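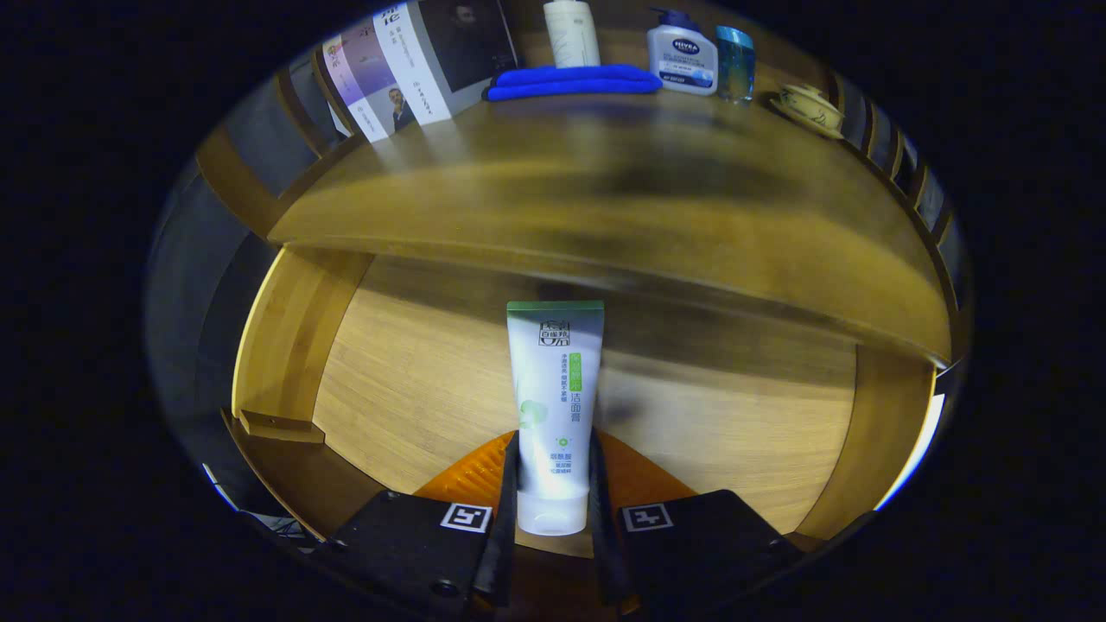
Cleanser, white tube, green leaf or plant on it. More on packing below.

2022-04-22

Right, quick one as I've got a wash on and the bus timetable open in another tab. I've finally booked Levden. Four nights in June, on my own, walking the estuary path from the harbour up to Perninell and back by the inland route if my knees allow it.

Been meaning to do this since before Mum moved. Kept waiting for someone to come with me. Jessie was keen, then Jessie had the new job, then Ebony was keen but only if there was a pool. There isn't a pool. There is a mudflat.

So, solo. Bit nervous. Mostly about dinners, if I'm truthful. Walking alone is fine, I do that all the time, but sitting in a pub with a menu and no one to pass it to... I'll take a book. Two books. No, one book, see weight.

Weight. The bag. I've had the big blue rucksack for years and it nearly finished me off last time, so this trip is the small one and that's that. Two pairs of walking socks, one pair of sleeping socks. The waterproof. Not the other waterproof. Trousers that dry. One nice top for the pub so I don't look like I've come out of a hedge. Toiletries: cleanser, toothbrush, sun cream, the end. Benedicta says you can wash your face with hotel soap and I say she has different skin to me.

No hairdryer. I've rung and they have one on the landing.

Where I'm staying: a guest house called Tuhiwai, up the hill behind the church. 130 pounds for the first two nights with breakfast, which I thought was decent for June. The woman on the phone asked if I minded stairs. I said no. I have since been wondering how many stairs. Then one night in Perninell over a bakery (!!) and back to Tuhiwai for the last. They're keeping my spare shoes for me in between, very kind.

Getting there is the faff. Train is fine, one change. Then the 483 bus, and it only goes every two hours, and on a Sunday it doesn't go at all. Parveen did the same walk a few years back and ended up getting a lift in a van full of lettuce. She talks about it like it was the best part of the holiday. I'd rather have the bus.

The walk itself, for anyone who wants to copy me:

Day one, just the harbour and the lighthouse loop. Stretch the legs, find the shop.
Day two, harbour to Perninell along the water. There's a bit you can only do at low tide so I need to be past the old boatyard by eleven. Have written this on my hand already, in April.
Day three, back over the top. 700 steps in one go up the side of the quarry acording to the leaflet. Zeyu reckons there's a handrail. Zeyu also reckoned the ferry was running last summer and it was not.
Day four, nothing. Chips. Home the morning after.

I've been practising on the reservoir hill after work, 40 minutes up and down with the bag on, and people have started nodding at me. Heels a bit sore. New insoles went in on Tuesday and they squeak. Does that stop? Someone tell me it stops.

Still to sort: a proper map (the one I've got is coming apart along teh folds and Levden is exactly on the crease), plasters, someone to water the tomatoes. Ebony if you're reading this it's you, the key is where it always is.

If anyone's eaten anywhere good in Perninell leave a comment. Not the fish place, I've heard about the fish place.

Washing machine's beeping. Bye x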